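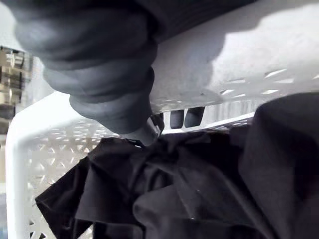 Jan 28, 2022

Another reissue, another round of "newly discovered" tracks. Zesutum has announced a boxed edition of the Ambrose live album, due in May, and the press sheet promises seven songs never heard before. I have my doubts. Anyone who traded tapes back then has had at least a few of these for years, usually with worse sound and a better running order.
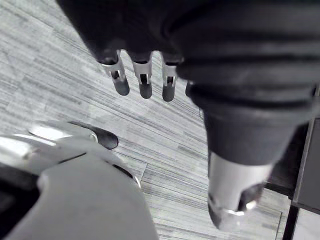 The label says everything was taken from the original reels at Jirnwood. Maybe so. It said the same about the Flultier set, and that one had crowd noise pasted between songs so badly you could hear the same whistle come back on side two. No one at the label ever answered my letter about it.

Then there's the price. The big box runs $200 and the plain vinyl is $100, for a show that fit on a single record the first time out. You do get a booklet, but the sample pages I've seen are mostly ticket stubs.

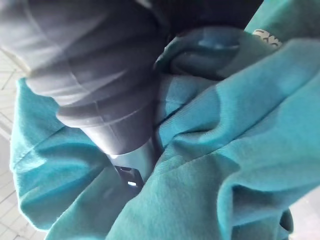
I'd still like to hear the long version of the closing medley, if it really is the long version. The sheet doesn't give a running time, so my order can wait until somebody posts one.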